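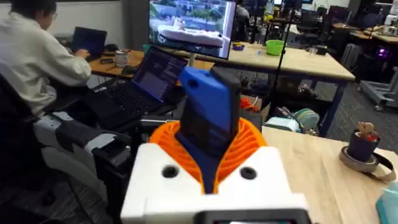 Wanted: people who have moved in with their parents (or had their parents move in with them)

Hi! I'm Yaneth Chávez and I'm putting together an oral history project called Sternik, which is all about grown-up families sharing one roof again. I'm looking for 33 people to sit down and talk with me between now and the spring, and I would love it if one of them was you.

A bit about how this started. Two years ago my mom sold her place and took over my spare room, along with a sewing machine, a chest freezer and more Tupperware than I knew existed. I thought we'd drive each other up the wall. Some weeks we did! But I also started writing down our kitchen conversations, and then a neighbor told me about her son coming home at 41, and then her cousin wanted to talk too, and I had a notebook full of stories and no plan. So now I have a plan, and a small grant from the Khoo Fund to pay for it.

Who I'm looking for

You're 18 or older and you've lived with a parent, stepparent or grandparent as an adult for at least 8 months. It can be going on right now or it can be long over. You can be the one who moved or the one who made room. I'd really like to hear from in-laws, because so far I have none, and from people who did this in a small apartment. If it went badly, please still write to me. I don't need a happy ending.

If you want to take part with the other person in your household, great, but I'll talk to each of you separately first. You'd both be paid.

What you'd be doing

We'd have 2 conversations of an hour or so each, a few weeks apart. The first is pretty loose - I ask how it came about, who got which room, who cooks, what you fight over. The second is for whatever you thought of in the car on the way home. We can do it at your place, by phone, or in the back office at Morkus Books, where they've kindly given me a key. The office is up one flight of stairs with no elevator, so tell me if that's a problem and I'll come to you.

I record sound only. You'll get a typed copy of everything and you can cross out anything you like before it goes further. You can use your own name or pick another one (one lady has already picked her dog's).

English or Spanish are both fine, and switching halfway through a sentence is fine too. That's how my mom and I talk anyway.

What you get

$60 per conversation, paid the same day, plus bus fare or parking. Everyone also gets a copy of the finished book, which Oltilix Press is printing, and an invitation to the launch. My mom is making the food for that.

How to sign up

Leave a message at extension 742 on the Morkus Books phone line, or drop a note at the front counter with my name on it. Tell me who lived with whom, how long it lasted, and a good time to call you back. Three or four sentences is plenty. Please get in touch by 20th January. I'll call everybody back, even if the spots are filled, and I'm keeping a waiting list in case people drop out.

If you're on the fence, call and ask me things first. I like talking on the phone, and evenings after seven are best - that's when Mom has her shows on and I've got the kitchen to myself.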